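I have a grudge against tape dispensers, and it goes back to the last time I moved house. I bought a cheap one at the hardware store, it jammed on the fourth box, and I finished the job with my teeth. So when the Kornumano people told me a decent dispenser would change how I pack, I rolled my eyes and asked what else they were selling.

Still, there was packing to be done in October, and a table full of tape to do it with, so I gave the things a fair go.

The claim is that a handheld dispenser saves you time. Maybe. If you're sealing 225 boxes in a warehouse, I'll believe it. If you're sealing 20, the time you save gets eaten by loading the roll, and then by loading it again the right way round. The little diagram that came with the Prinar showed the tape going over the roller, and the leaflet said under. I went with over. Then I went with under.

Changing rolls is where I lose patience. You have to seat the core on the wheel, find the end (good luck with clear tape), feed it to the front and pull it past the cutter without it folding back on itself and sticking to your thumb. Brown tape is easier, if only for seeing where it starts.

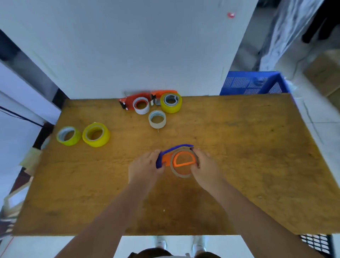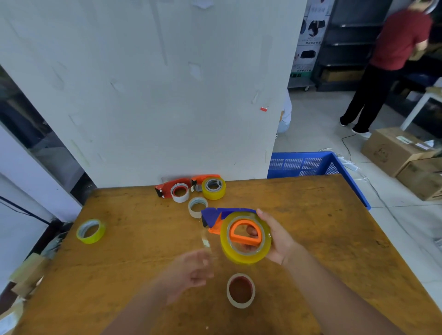
Brown kraft tape first, and the big yellowish clear roll in the other.

Colour is another thing I'm not sold on. Pernberg will tell you to use a different colour for every room, yellow for the kitchen and so on. I've tried it. By evening you've forgotten which is which and you're writing on the boxes anyway. A black marker costs less than a roll of tape and never needs threading.

Masking tape I'll defend for labels and for nothing else. It has no business holding a carton shut, whatever your uncle says.

As for the handle, fine, it's kinder on the wrist than wrestling a bare roll. I'll give them that much. But Kamolrat wants 4 times the price for a grip that feels the same to me, and a "1000-box guarantee" that I can't imagine anybody is keeping a tally for.

I'm hanging on to one dispenser for the brown tape. The masking tape can live in the kitchen drawer with the scissors, where I'll be able to find it.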